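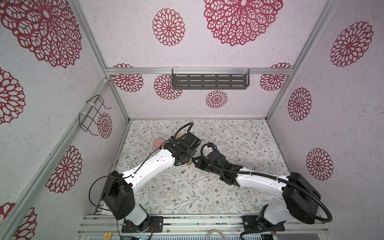
## Rostach Opens Patterned Surfaces Collection to Borrowers

2018-08-27

Rostach has opened its collection of patterned papers and surface coverings to outside borrowers. The collection, kept at the Skerkmont building, holds 744 sheets and rolls and was previously available to staff only.

The first 43 patterns to be released are those suited to lining walls, shelves and work areas. They include bold repeats for vertical surfaces as well as lighter prints meant to lie flat. A maroon-red medallion on speckled white, similar in effect to a large lace doily, has been used on the walls, with a pale floor print of thin vines, tiny leaves and small brownish-pink flowers. The two belong to separate groups in the catalog and may be requested individually.

Borrowers may take up to 5 patterns at a time for a period of 45 days. Requests are made on the Sustis form, which is available at the Skerkmont front desk. The form asks for the pattern number, the length needed and the kind of surface to be covered. Full rolls will not leave the building; lengths are cut by staff and handed over in a flat folder or a tube.

Papers are to be hung with clips or low-tack tape. Paste, staples and permanent adhesive are not permitted. Sheets that come back creased or marked will be accepted, provided the damage is noted on the return slip.

The catalog was prepared with Cattaneo, which also supplied the storage drawers. Each entry gives the main colors, the size of the repeat and whether the pattern has a clear top and bottom. Entries for the floral group are still being checked, and some repeat sizes in that group may be corrected.

A second release is planned for November and will cover plain and striped papers – including several wide rolls that are now stored off site. Until then, those items may be viewed by appointment but not borrowed. Appointments are arranged through the front desk at Skerkmont.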